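The Centrifuge

The listing went up at six in the morning, and she saw it at ten past because she was already awake. Benchtop centrifuge, Turnberg, used, powers on, rotor included, no lid key. The seller was in Ibarra, two hours north. The starting bid was 900 dollars, pickup preferred.

She read it three times. The lab had been without a centrifuge since the end of August, when the old one began to scream at low speed and then stopped turning at all. A repair man had looked at it and written a number on the back of his card. Since then she had carried the tubes across the parking lot to the dental office, which had a small one they let her use at lunch.

She sent the seller a question. Did it come with the buckets?

The answer came back before she had finished her coffee. It has four of something. They might be buckets.

She asked for the serial number. The seller sent one with 13 digits, and she called Turnberg's parts line and waited on hold while the coffee went cold. The woman who picked up said the unit was one of theirs and had been sold new to a hospital in Akau. The hospital had closed. She could not say where it had gone after that. A lid key was 70 dollars and would take a week.

"Do people open them without the key?" she asked.

"People do," the woman said. "We don't tell them how."

She put in a bid at noon. By three someone else had gone over her. She knew it was probably a dealer, somebody with a warehouse full of hospital beds and infusion pumps who would put the thing on a shelf until the price of everything went up. She bid again. She had told the office she would stay under a thousand, and at five she was past that. The auction closed on Sunday night with her name on it at 1,045. She wrote the figure on a sticky note and stuck it to the refrigerator so that she would have to look at it.

On Monday she borrowed her brother's truck and drove to Ibarra with two moving blankets and a roll of tape. It rained most of the way. The address was a storage place behind a tire shop, with a row of orange doors, and the seller was standing in the last one with his hood up. He was younger than she had expected. Behind him were exam tables, IV poles, a dental chair on its side and a stack of boxes marked Imerow in blue pen.

"What's Imerow?" she asked.

"My father's company," he said. "He bought from clinics when they shut down. He always said he'd sort it."

He had run an extension cord from the office. The centrifuge sat on an overturned crate, smaller than it had looked in the listing, with a strip of yellowed tape on the front where someone had written DO NOT USE and someone else had crossed it out.

She asked him which one was right.

"I don't know," he said. "I know it powers on."

He pressed the switch. A green light came up, and the display showed zeros. The lid was locked. She took a flat screwdriver and a bent paper clip out of her coat and felt for the release under the front edge – she had watched a video of this the night before, and again in the truck. It took a few tries. Then the catch let go and the lid rose on its own, slowly, with a sound like someone breathing out.

Inside there were four buckets, and they were clean.

He had set out candy on the desk in the office, and he told her to take some while he found the receipt book. His father had kept candy for the drivers, he said, and he had gone on buying it.

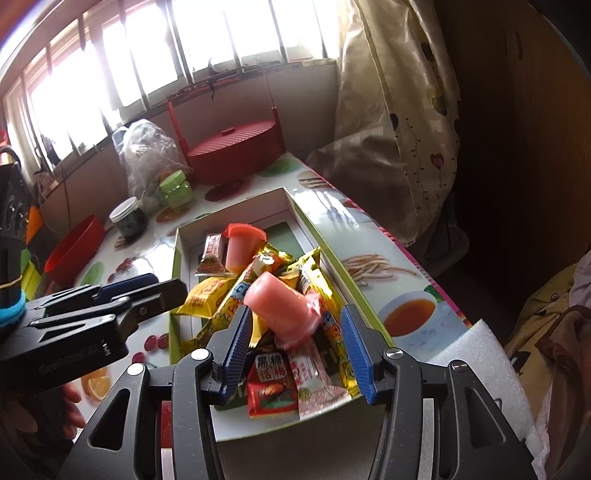

Wrapped sweets and jelly cups in a shallow tray.

She took a jelly cup and put it in her pocket. He wrote the receipt by hand, pressing hard so that it would go through to the copy. At the line for condition he stopped.

"What should I put?"

She thought about the tape and the two kinds of handwriting on it.

"Used," she said.

They carried it out together under one of the blankets. He helped her tape the buckets into a box and wedge the box behind the seat. When it was done he stood in the rain, looking at the truck.

"There's a microscope, too," he said. "I haven't listed it yet."

She had her hand on the door. It was already four, and the dental office would want their key back by six.

"What kind?" she said, and followed him in.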